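About Us

Welcome to Colton Cooking School! We teach everyday home cooking in Ralville, in the old Bonetti bakery building on Prothero Street, and we love it as much now as we did when we had one stove and a stack of borrowed chairs.

How we got started

Mircea Hodoroagă baked for a living before he ever taught a class. People kept stopping at his counter to ask how he got his crust like that, and he kept answering (at length, with flour on his elbows) until the line went out the door. The first class was a bread class for five neighbors. They came back the next month and brought their kids, their in-laws and a very large squash, so we had to learn to teach soup too.

We moved into the Bonetti building on September 17, 2022. It has tall windows, a terrific old brick oven at the back and 2,959 square feet to spread out in - more room than we knew what to do with at first!

What we teach

Our regular program has 84 classes a year. Bread is still the heart of it, but you'll also find soups and stews, weeknight dinners, pickling, pie, knife skills and a noodle class that fills up faster than anything else we do. Most classes run 2 hours and end with everybody sitting down to eat.

You don't need any experience. We've had students who had never cracked an egg working next to people who have cooked for fifty, and both went home with something new. Recipes are printed in large type, and you keep your copy, splashes and all.

Kids and families

Family classes are loud and we wouldn't have them any other way. Children from age 5 cook alongside a grown-up, and they do the real work: kneading, measuring, tasting, arguing over how much garlic. In December we add cookie and dumpling classes, and those are a great way to meet the whole crew.

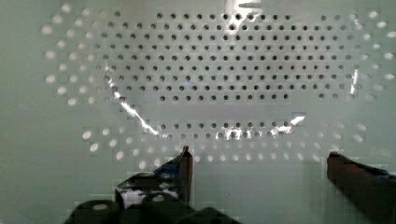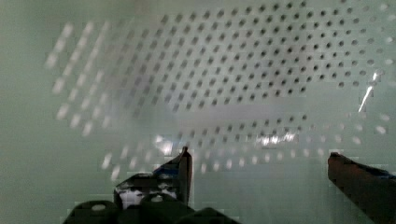
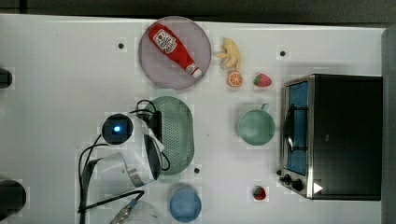 Last one: ketchup bottle, bananas and strawberries, all on the white table.

Visit us

The front door is on Prothero Street, and parking is behind the building. Come by before any evening class to look around and ask questions. If you have a food allergy, tell us when you sign up and we'll go over the menu with you. Groups are welcome too - just give us a little notice so we can buy enough butter.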